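Teaching Floltby by hand: your questions answered

Posted by Hiba Hijazi, Wednesday, May 29, 2024

I get a lot of messages from people who want to come along to our teaching sessions at Rerkport, and the same questions keep popping up. So I've finally put them all on one page (Tala has been nagging me to do it for ages, you can thank her). Floltby is the name of our teaching project, in case you landed here from a search and haven't a clue what I'm on about!

Do I need to know how to code?

No! I couldn't write a line of it when I started and I can still barely manage a loop. You hold the controls, you move, the arm moves with you, and everything gets recorded. Tala looks after the software. If you can play a video game badly you'll be fine, and if you've never touched one you'll probably be fine as well, it just takes a bit longer to stop waving your elbows about.

So what am I doing for a whole session?

The same small job, over and over. We call one go at it an episode. You drive the arm through the task from start to finish, press the pedal to save it, put things back and go again. A first-timer usually saves 50 episodes in an afternoon, with tea breaks. For the fruit task we wanted 1000 good ones and ended up keeping 1137, mostly because I lost track and carried on.

Why fruit?

It's cheap, it's a nice size for the gripper, and it's awkward in useful ways. A banana is long and curved, a pear is fat at one end and skinny at the other, and a lime will roll off if you so much as look at it. We mix in the odd hard thing too, like a hex key, so the arm doesn't get used to everything being round and chunky. Pears are my favourite to teach with. You have to decide how wide to open and where to come down, and you feel very clever when you get it right.

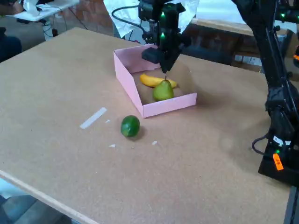 Two closer views, with the gripper fingers either side of the pear in the second:

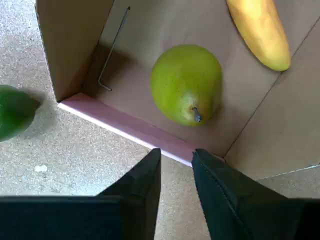
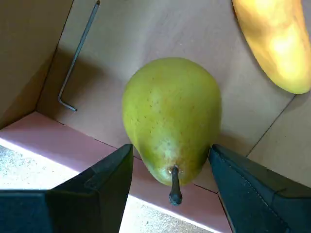

How do I line up on something like a pear?

Slowly. Come in from above, open the fingers wider than you think you need, and only then go down. Most new people try to do all of it in one swoop and end up nudging the fruit into the side of the box. If the stem is in the way, turn your wrist a little before you drop. And look at the arm's own camera view as well as the table, as the two together tell you far more about depth than either does alone.

What if I drop something?

Keep going, if you can. Pick it up again and finish the job, then save it with the "recovered" tag. We want plenty of those! A robot that has only ever been shown perfect grabs hasn't a clue what to do after a bad one. If it's landed on the floor, bin the episode with the left pedal and start again.

Should every go be the same?

Same task, different everything else. Move the box a bit, turn it, swap which fruit is where. Tala will shout if you've left the box in one spot for too long (she's lovely, but she will shout). What should stay the same is your style. Don't do ten slow careful ones and then ten in a mad rush, as that muddles the training something awful.

By hand or by remote, which is better?

I like the remote controls. Guiding the arm by hand, literally holding it and pushing it where you want, is easier to pick up, but your own hands get in the camera's view and it's harder work on the shoulders. Devden, our older setup, was all hand-guided and I don't miss it one bit. Newcomers do get a few minutes of it on the first day, just to get a feel for how the joints move.

Is it safe?

The arms move slowly in teaching mode and there's a red stop button by your seat. Keep your hands off the table while the arm is live, tie long hair back, and say "hands in" out loud before you reach over to reset anything. I say it even when I'm on my own.

Can I bring my own task?

Yes please. Jaber, our next round of sessions, starts in June and I'm collecting ideas now. Small things that fit in a box are best. No liquids, no glass, and nothing you'd be upset to see squashed. Send me a message with what it is and how big, and I'll tell you whether the gripper can cope.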